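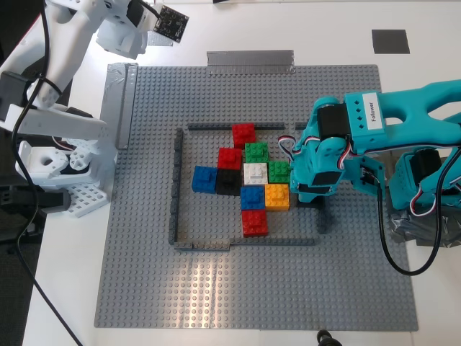 I get asked the same handful of questions about renting out our spare room to lodgers, so I've finally put my answers in one place. We've had lodgers in our house in Bultthorpe for years now, mostly people on short work contracts, and I love it (most of the time!). One thing I tell everyone at the start is to draw your house to scale before you advertise. Anyway, on to the questions.

How much do you charge?

We're at 642 a month, bills included. When we started it was 310 and I was far too shy to put it up. Look at what similar rooms near you are going for and don't undercut everyone just to be nice. I did that and had 179 messages before I'd found my glasses.

Do you put bills in or keep them separate?

In, always. I tried splitting the gas with our second lodger, Teodor Ursu, and we both ended up hunched over the meter with a torch. He's a lovely man and still sends us a card, but never again.

Furnished or unfurnished?

Furnished. A decent bed, a desk, somewhere to hang clothes and a lamp that doesn't buzz. I bought a cheap mattress the first year and had to replace it by April, so spend your money there and get the chest of drawers second-hand.
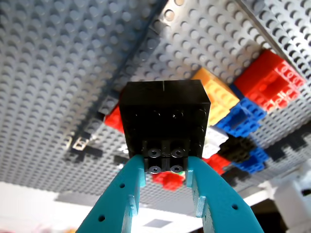
Curtains matter more than I expected too. Ours are blackout ones from Altotex, and anybody on night shifts notices them straight away. I'd do those before you even think about painting.

What about the kitchen?

One shelf in the fridge, one cupboard, and a chat on day one about whose pans are whose. We cook together once a week if people fancy it, no pressure. Laurențiu Jitaru made us a bean soup last winter that I still think about, and he left me the recipe, though mine comes out thinner.

Do I need a written agreement?

Please do one! Ours is two pages: rent, deposit, notice on both sides, guests, smoking. Check your mortgage and your home insurance as well, and if you rent yourself, ask your landlord first. I'm no lawyer, so get proper advice if anything looks odd.

What if we don't get on?

It happens. We had one person who lasted a month and we were all relieved, I think, including the cat. Say things early, while they're still small. I once stewed over a wet bath mat for six weeks and when I finally mentioned it he just said "oh, sorry" and hung it up.

Can I email you?

Yes, but I'm slow. Put "lodger" in the subject line or I'll miss it.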